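MINUTES OF THE EQUIPMENT REVIEW MEETING

Product under review: Idoveo tabletop gripper kit, supplied by Jimow
Date: 2018-04-22
Present: representatives of the Tully Training Center (four), representative of Jimow (one), representative of the Iltel workshop (one)
Apologies: none

1. Minutes of the previous meeting

The minutes of the December meeting were accepted with one correction. Under item 4, "rental" should read "rental with option to purchase."

2. Purpose of the review

The Chair reminded those present that the Center has the Idoveo kit on approval and must either confirm the order or return the kit. The offer covers the arm mount, the two-finger gripper, the wrist camera, the control software and one set of spare fingers. Members had been sent the supplier's offer and the still pictures from the wrist camera before the meeting.

3. Fingers and working area

The Jimow representative explained that the fingers are molded in plastic with an open lattice on the inner face, and are sold in pairs. A pair is held by two screws and can be changed without removing the camera. The Center asked whether fingers from the earlier kit would fit. They will not. 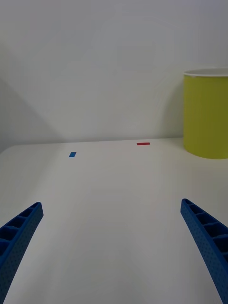

Item 3: gripper open over the table, with the blue and red blocks and the yellow-green bin.

The Iltel representative asked for the recommended clear area to be stated in the manual. Jimow agreed to send a revised page. It was noted that the current manual gives this only for the larger kit.

4. Handling of light objects

Members discussed the closing force, which is set in the software on a scale from 0 to 100. The supplier ships the kit at 50. The Center's instructors considered this too high as a starting point for beginners and asked for a lower setting to be stored under its own name. Jimow confirmed that up to 202 named settings can be stored on the controller.

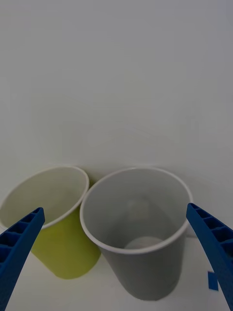 The supplier's exercise book was considered next. Instructors found the instructions clear but thought the order of the exercises should be changed, with single objects coming well before groups. Where two paper cups stand as close as the gray one and the yellow-green one, with their rims almost touching, a trainee has to decide which cup to approach first and from which side, and the book gives no advice on this. Jimow will supply a supplementary sheet. The Iltel representative offered to comment on the draft.

5. Camera and software

The wrist camera was considered suitable for teaching. Two points were raised. First, the fingers take up part of the view, and some members asked if the camera could be raised. Jimow replied that a taller bracket is available at extra cost, but that most customers prefer to keep the fingertips in view - the Center's instructors agreed with this after discussion. 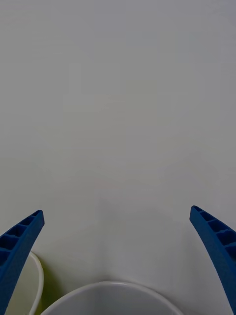
Second, the software saves pictures to a single folder with no means of sorting them by trainee or session. This was felt to be a real drawback for a center with several groups a week. Jimow stated that separate folders are planned for the next release but could not give a date. The Chair asked that this be recorded as an open point.

6. Object set and packaging

The kit does not include an object set. Jimow offers one separately, with 73 pieces in a divided case. Members were of the opinion that ordinary cups, bowls and cans would serve as well for the first course, and that the separate set should not be ordered at this stage. One member asked that objects with printed surfaces be kept in use, as trainees should get used to labels and reflections in the camera view. This was agreed. 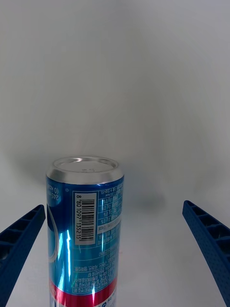 7. Service and warranty

The warranty covers the arm mount, camera and controller. Fingers are treated as wearing parts and are excluded. The Center asked for the spare fingers to be replaced free of charge during the first course. Jimow will reply in writing.

Repairs would be carried out by the Iltel workshop under its present agreement with Jimow. The Center asked for a loan unit during any repair lasting longer than one week. Iltel accepted this in principle, subject to stock.

8. Decisions

The order for one kit is confirmed, subject to a satisfactory written reply on the spare fingers. The taller bracket and the separate object set will not be ordered.

9. Actions

Jimow: revised manual page, supplementary exercise sheet, written reply on spare fingers.
Iltel: wording for the loan unit arrangement; comments on the exercise sheet.
Center: list of preferred software settings, to be sent to Jimow before installation.

10. Next meeting

To be called by the Chair once the written reply has been received.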